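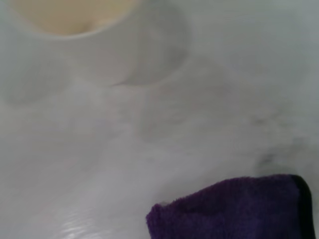 What is the hardest part of getting an arm to wipe a table? Pressure. Press too lightly and the cloth slides over the mess, too hard and the arm stalls.

Home Projects Interviews Contact

February
By Imke Hagedorn

Gerd Heitmann has been building his cleaning arm in the shared workshop at Brarthorpe since last winter. He calls it Jemidel. The parts have cost him 425 dollars so far, most of it for used joints.

"I wanted one job, done properly," he said. "Wipe a table, go around the cup."

Going around the cup took 160 test runs. The early code treated anything upright as part of the stain.

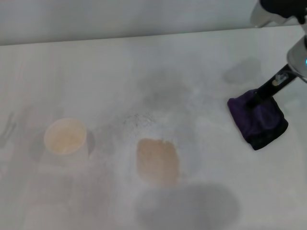

"Then I changed the path," Heitmann said. "It used to go in circles, and circles push crumbs outward. Now it makes straight passes and lifts at the end of each one."

He folds the cloth by hand before each run — the arm can't do that yet. Brigitta Zürcher, who shares the bench, wrote the routine that slows the arm near an obstacle.

"Her part works better than mine," he said. "I still have to sort out the corners."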